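Reading the Healer: notes for week 4

These are my notes for the session, tidied up a bit for anyone who was away. They follow the order I talked in, more or less, with the digressions left in where people asked me to leave them in. November 10, 2023 is the date on my own copy, so if yours says anything else you have the old version, with the muddled bit on trance. Bin it.

What we're on about this week

Last time we looked at where the word shaman comes from and how far it has wandered. Quick recap: it reached European languages through Russian, from travellers writing about Tungusic-speaking peoples in Siberia, and from there it got stretched over healers and spirit workers on just about every continent. Some scholars are happy with the stretch and some hate it. I sit in the grumpy half, but I still use the word in class because you all know roughly which shelf it lives on.

This week it's the modern travelling healer. I mean the person who flies in, gives a talk in a hotel function room, sees a few people privately, does two or three interviews and flies out again. I find these people fascinating and I've spent more weekends in those function rooms than my family would like. I'm not here to tell you whether any of it works. I want you to be able to read the interview, the flyer and the evening itself and say what each one is doing.

The arrival story

Nearly every visiting healer comes with one. It goes: I was ill, or lost, or very ordinary, and then something happened and I was told I had a job to do. If you did the reading on initiatory illness you'll recognise the shape straight away. In the older ethnographies the future shaman gets sick, resists the calling, gets sicker and finally gives in. The modern version keeps the illness and usually drops the resistance. Have a think about why the resistance goes missing. My own guess is that an audience that has paid for a seat wants a willing teacher, but there are other answers and I'd like to hear them.

Look as well at who does the telling. In older accounts it's often the community that recognises the healer, sometimes against the healer's wishes. In a magazine profile it's nearly always the healer speaking, with the journalist nodding along. So where has the community gone? Sometimes it turns up as a grandmother. Grandmothers do an enormous amount of work in these profiles! Once you start noticing them you won't stop.

The compliment to the country

I love this one. The visitor lands and announces that this place, the very one you happen to be sitting in, has a special energy. The mountains hold it, or the rivers do, or it's in the blood of the people. I have collected these for years, from newspapers and newsletters and the backs of programmes, and I've yet to find a visiting healer who told a crowd that their town was spiritually middling.

Two things to say about that. First, it's good manners, and guests have been praising their hosts for as long as there have been guests. Don't be too clever about it. Second, it does change what the audience is being asked to do. If the power is already in you and your soil, the healer only has to wake it up, and you're halfway to being healed before the drum comes out of its bag. The anthropologists would call that a way of sharing out authority. A cynic would call it flattery. Your essay can say both, as long as it says how you'd tell them apart.

The Skaritz evenings

The case I used in class is the one in your reader, from the Skaritz evenings. For those who missed it, Skaritz is an old assembly hall that was hired out for healing nights for several years, and the reader has the programmes, a handful of letters and one long interview. The hall held 100 people on chairs and rather more once the chairs were stacked. The healer billed as Aasen came 4 times, always in December, always when it was dark by the time the doors opened. I don't think that's an accident, but the letters don't mention it, so be careful how hard you lean on it.

What the letters do mention, over and over, is waiting. People waited in the foyer, then they waited in their seats, then there was a long silence that one writer timed on her watch and found unbearable and then rather lovely. Only after that did anyone speak. If you're going to write about ritual, write about the waiting. It's the bit students skip, and it's where a room full of strangers turns into something else (or doesn't, on a bad night). 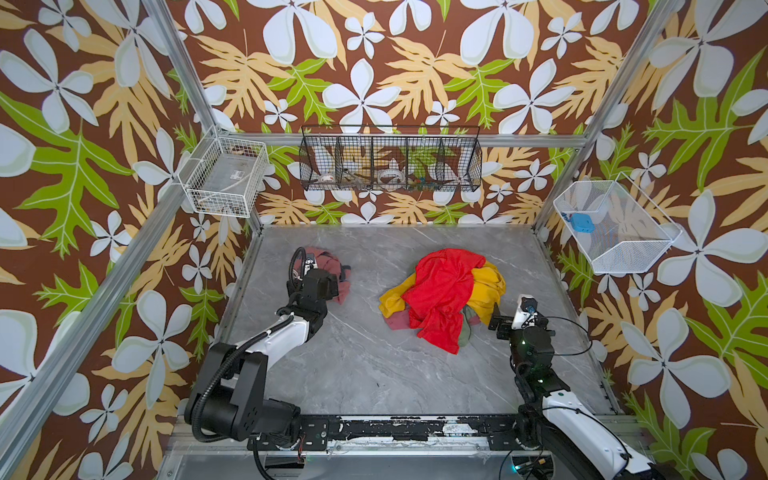 Ulla Lundgren wrote in after the session to say she thinks I'm too easy on the silence. Her point is that a silence you've paid for is a different animal from a silence you've walked into, and that people who have spent money on an evening will work very hard to find it meaningful. She says she sat through one of these nights herself, felt nothing whatsoever, and told everyone the next day that it had been powerful. It took her years to admit that, and she'd like it in the notes.

So it's in the notes, and I think she's mostly right. I'd only add that the paying isn't new. Healers in all sorts of societies have been given food, cloth, animals or cash, and in plenty of places a treatment that cost nothing would be thought to do nothing. What changes in the function room is that everyone pays the same price at the door, in advance, to somebody who isn't the healer. Compare that with a family handing over a gift after the patient is back on their feet. Same transfer of goods, very different relationship.

Money, then, while we're here

The private session listed on the last Skaritz programme cost 2,000 kronor. Somebody in the second row gasped, which I enjoyed. Before you gasp too, set it beside what people were paying for other things that promised to change their lives, and then ask what the price was saying. A high price says this is rare. It also quietly weeds out anyone who can't pay, and a gift "hidden in all of us" that only some of us can afford to have woken is a contradiction worth a good paragraph or two.

There's also the matter of who pays for the visit. The programmes carry adverts for Teltura, which sold retreats, and for Plundberg, which published the books on the table by the door. Neither of them is hiding. Still, I'd like you to get into the habit of turning a programme over and reading the back before you read the front. You'll often find out there why the healer is in town this month and what's coming out next month.

A word about trance

I said I'd redo this part, so here goes. Trance gets used for at least two things that ought to be kept apart. In one, the healer's spirit is said to travel, up or down or out to sea, and come back with news. In the other, something comes into the healer and speaks. Eliade made a great deal of the first and thought it was the real article. Later writers, I. M. Lewis among them, pointed out that plenty of healers do both and don't seem troubled by the distinction. So use the terms, but don't use them as a sorting hat.

Now look at the function room again. There's usually very little trance of either kind. There's breathing, there's humming, there might be a drum, and there's a lot of talk. The talk is the main event. One of the Skaritz letter writers was quite put out by this and said she had come for spirits and been given a lecture. I felt a bit seen.

How to read an interview

People asked for a method and I don't really have one, but this is what I do with a pencil. I underline every sentence where the healer says "I" and every sentence where they say "you" or "your people", and I see where the one turns into the other. Then I put a squiggle next to any claim that could be checked by a third person. Most profiles end up with very few squiggles. That doesn't make the speaker a fraud, by the way. A hymn wouldn't get many squiggles either.

Last, I look for the journalist. Did they ask a question that could have gone badly? In the long interview in your reader there is precisely one, near the end, about a woman who came back worse. Read Aasen's answer slowly. Read it aloud if you've got the house to yourself. I change my mind about it every year, and I'm not going to tell you where I am at the moment.

For next time

Read the rest of the letters, including the dull ones about parking. Pick one programme and write me a page on it, front and back. Please don't write on whether shamans are real – I've had that essay, and I've had it in verse. If you want to talk about the longer piece, catch me after class, or leave a note in my pigeonhole with your name on it this time.

The reader's page numbers go wrong after the second interview. Use the titles.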